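Wall paint for a small study - matt or silk?
Home & Decorating > Paint and Walls

Wilia_flat2
July 9, 2018
Hello all. English is not my first language, so please excuse mistakes. I want to repaint my study, and the shop offers me Strebel in matt or in silk. The room has one window to the north. I am thinking of a muted green with off-white. Some pictures:
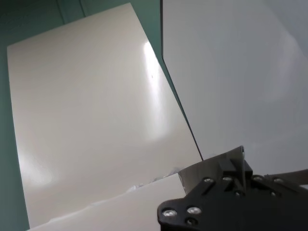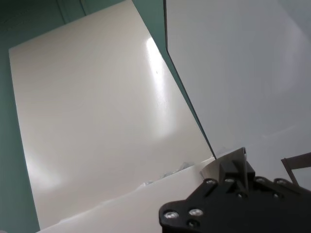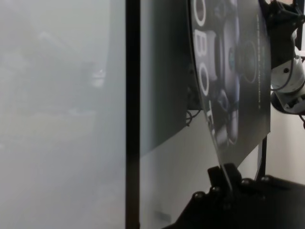
My question is mainly the finish. The last tenant used silk, and in January, when the sun is low, I could see each mark of the roller. But matt is said to be difficult to clean. Which one would you take?

Briltberg
Matt, without doubt. Silk shows every bump in old plaster.

clyde_ferreira
I must disagree with Briltberg. I had matt in my hallway and after one winter it was full of finger marks. When I wiped them, the wall got shiny patches. Silk, and fill the holes properly first.

Briltberg
A hallway is not a study, Clyde. Who touches the walls in a study?

Undisier
My children do :) Ask for a washable matt. It costs more, but I have used it in two rooms and it cleans well with a soft sponge.

Wilia_flat2
Thank you, I did not know that washable matt exists. Must I sand the old silk before?

clyde_ferreira
Yes, lightly, and wash off the dust. I still say silk.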